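Is the Skurora folding demo kit worth $187?
Reading time: 3 min

Milledano sells Skurora as hands-on clips for teaching a home robot soft items. Has anyone trained on it?
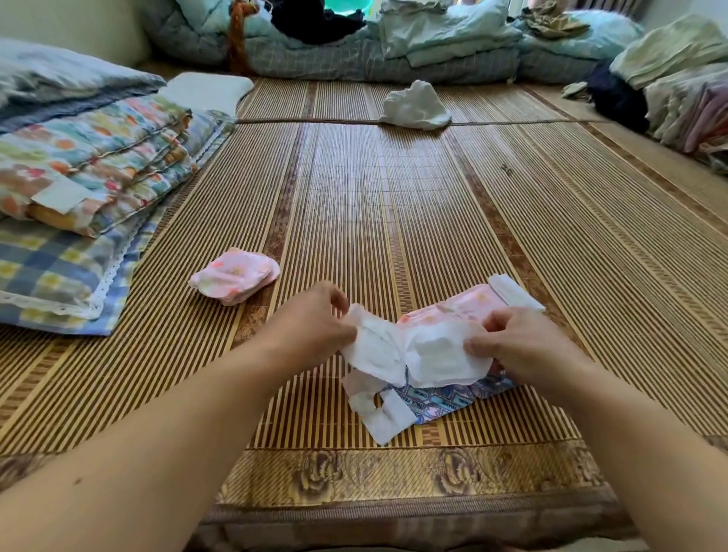

Pulling at a pad, wrapper underneath

Answer 1
Had it since June. 47 clips, same mat in 12 I checked. Pass.

Answer 2
Depends on your arm. Mine still drops anything thin - and support just sent me the sales page again.

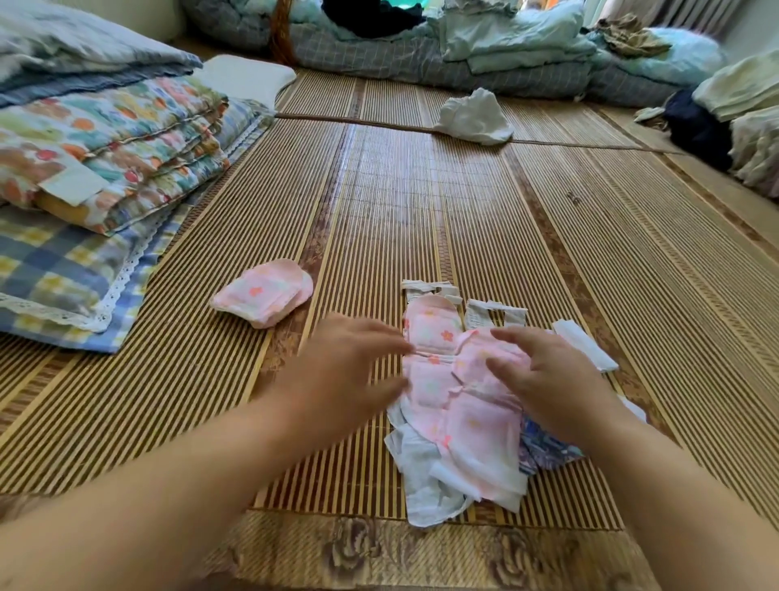

I'd ask for a refund window before paying. Onness gives you 3 clips free.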